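How We Built a Robot Hand at the Big Table
By Shahnaz Munshi, for the young readers of the Tirner Workshop pages

Hello again, builders! Last time I promised to tell you all about the grabber we have been making at the workshop, and I have been looking forward to it so much that I wrote far too much and had to cut some of it out again.

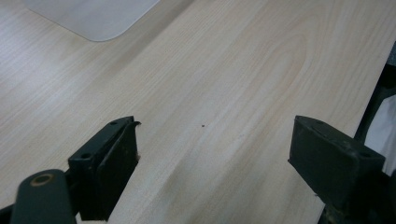

So, let's start with your own hand, which is the best grabber you will ever own. Put your thumb and your pointer finger close together, as if you were going to pick up a raisin. Now open them, and close them again. Did you notice that you didn't have to think very hard? Your brain sent a message down your arm, some muscles pulled on some stringy parts called tendons, and your fingers moved. And when your fingers touched each other, your skin sent a message back up to say "We're there, you can stop now."

A robot hand has to do all of those jobs too, only it has no brain and no skin unless somebody gives it something to use instead. Engineers call a simple robot hand a gripper. Some grippers have five fingers and look like they belong to a skeleton. Some have three, like a bird's foot. Ours has two, and two is plenty. Think of kitchen tongs, or a crab's claw, or the way you just picked up your pretend raisin.

Why we held it in our hands first

When Chantelle Mnguni and I began planning in November, we both wanted to bolt the gripper straight onto a robot arm and watch it go. (Grown-ups are impatient as well, you know.) Yanti Manurung, who has built a good many more of these than we have, talked us into making a hand-held one first. You carry it around yourself and your own arm does the work of the robot's arm. That way, if the fingers don't close nicely, you know the trouble is in the fingers. If we had put everything together at once and it had dropped a sponge on the floor, we might have spent a whole evening looking for the problem in the wrong place!

Scientists do this all the time. They try one part of a thing, get it working, and then add the next part. You can do it with a marble run or a cardboard castle.

The fingers

Robot fingers don't need to be pretty. Ours are dark, chunky blocks, and the flat side that faces the other finger is the important side. That is the part that touches whatever you are picking up, and we call it the pad. If the pads are flat and face each other squarely, they can press on a thing evenly. If one of them leans, the thing you are squeezing tends to shoot out sideways, the way a watermelon seed does when you pinch it.

The fingers have little round holes for screws. I used to think screws were boring, and then Mehwish Sethi explained that a screw is a ramp wrapped around a stick, and I have never looked at one the same way since. If you run your fingernail along a big screw (ask first, and pick a blunt one) you can feel the ramp going around and around. We use screws and leave the glue in the cupboard when we are building fingers, so that we can take a finger off and try a different shape.

How something turns so the fingers can close

Hold a pair of scissors and look at the place in the middle where the two halves meet. Everything swings around that one spot. It is called a pivot, and you will find pivots all over your house once you start hunting: door hinges, the pedals on your bike, your own elbow.

A pivot has to be just tight enough. Too loose, and the fingers wobble. Too tight, and you have to squeeze so hard that your hand aches. We tightened and loosened ours, and then tightened it again, for most of a rainy afternoon, and Clémence Riviere kept us going with cheese sandwiches.

Why tiny things are hard

Here's a puzzle. Which would be harder for a robot hand to pick up, a tennis ball or one crumb of toast?

Most people say the ball, seeing as it's so much bigger. But a tennis ball is round and squashy and sticks up high off the table, so the fingers can come in from both sides and get a good hold. A crumb hardly sticks up at all. The fingers have to come right down close to the tabletop without bumping into it, and they have to be lined up so that the crumb ends up between them. Being off by the width of a pencil lead doesn't matter with a ball, and it matters a great deal with a crumb.

A sheet of paper lying flat is trickier still. Try picking one up with only your thumb and one finger, and don't slide it to the edge of the table! You probably pushed the paper a bit until it made a little hill, and then pinched the hill. It's a very clever trick, and you most likely never had a lesson in it. Teaching it to a robot takes a lot of tries. Mehwish keeps a notebook for our tries, and we are up to more than 200 pages of crossings-out.

Make your own grabber

You will need two wide craft sticks, a clothespin, some tape and a rubber band.

Tape one stick along each side of the clothespin so that the long ends stick out past the part that bites. Squeeze the clothespin and the sticks will open. Let go and they will close. Now try it on a cotton ball, then a button, then a grain of rice.

Did the button slip? Wrap the rubber band around the tip of one stick and try again. Rubber makes more friction, the rubbing force that stops things from sliding past each other. Your sneakers have rubber on the bottom so that you don't slide past the sidewalk.

If you want to be a proper test engineer, draw a picture of each thing you tried and write "yes," "no" or "nearly" beside it. I am very fond of the nearlies. Those are the ones where a small change can help, like a shorter stick or a bit of foam.

Next time, Yanti is going to help me explain motors, and she has asked me to tell you to save your cardboard tubes.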